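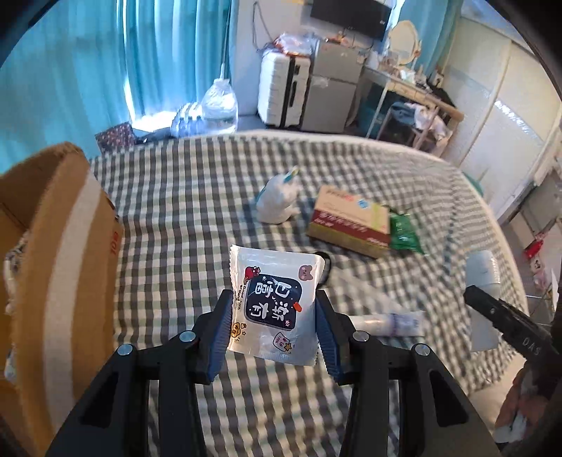 Xuelian Long wrote to us that she had always thrown the small things from her bedroom into one bag when she moved, and then searched for her comb the whole first evening. Her message came in after our item on packing last April, and we got many others like it.

The neighbourhood centre in Fliveck has now put out a free leaflet for people who are moving out of a rented room. It was published on 2022-02-11 and has 6 pages. Ngozi Ekpo wrote the text, and Guangming Wan has made the Chinese version. The centre printed 532 copies.

The leaflet's main advice is to start with the bed. Spread everything small on the sheet, put an open carton beside it, and sort before anything goes in. Snacks, tubes and bottles end up together on most beds, says Ekpo, and it is easier to see them on a flat cloth than in a drawer. Food should be packed last and kept apart from creams and lotions.

Combs and toiletries

A comb can go in almost any box, but the leaflet recommends to keep it in the bag you carry yourself. Fine teeth break easily under books. Wrap it in a face cloth or a sock.
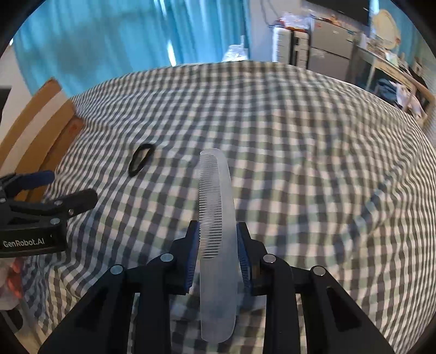 Medicines

Leave tablets and capsules in their own blister packs, so the name stays with them. For a pack such as amoxicillin capsules, check the date before you pack it. Antibiotics left over from an old illness should not travel with you to the new home. Take them back to a pharmacy, and do not put them in the rubbish or down the sink. Medicines in current use belong in your hand luggage. 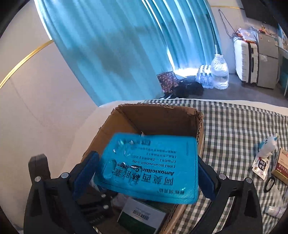 Where to get it

The leaflet can be picked up at the front desk in Fliveck, in English or Chinese. Used cartons are also available there, 2 for each household, as long as the supply lasts.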